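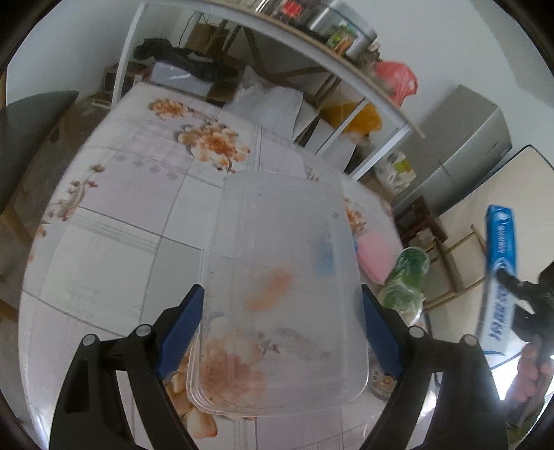 One year of running my own little company this Monday and I still can't quite believe it! I left a steady office job to make soup and sauces in a rented kitchen on Skinley Road, and I've loved nearly every day of it. Even the dull parts. I have opinions about clear plastic lids now – rounded corners, please, they're so much easier to wipe clean – and a year ago I'd never given a lid a single thought.

First month: 27 orders. Most were from my own street, and I delivered them on foot. I kept every one of those order slips and they're in a shoebox by the till.

Then Flillen Market gave me a Saturday table and it all sped up. People came back with their empties and told me what they'd had it with (peanut butter toast and tomato soup, whoever you are, I tried it and you were right).

The scary bit was spring. The big fridge died overnight and the repair came to $2455, which I did not have. The bakery two doors down, Csizmadia, cleared shelves for me before I'd even finished asking. I cried in their walk-in. It was very cold.

Last week we passed 1000 orders!! I was labeling lentil soup at 6 a.m. and had to go and stand outside for a minute.

What's next: a bigger pot, a part-time helper, and a proper website to replace my messy order form. I'm also talking to Ukasine, the café by the bus station, about putting our soup on their lunch menu this fall – they want 600 portions for the first month, so I'm doing a lot of sums on the backs of envelopes.

Thank you for ordering, and for bringing your tubs back. Squash soup returns in October, orders open Monday at noon.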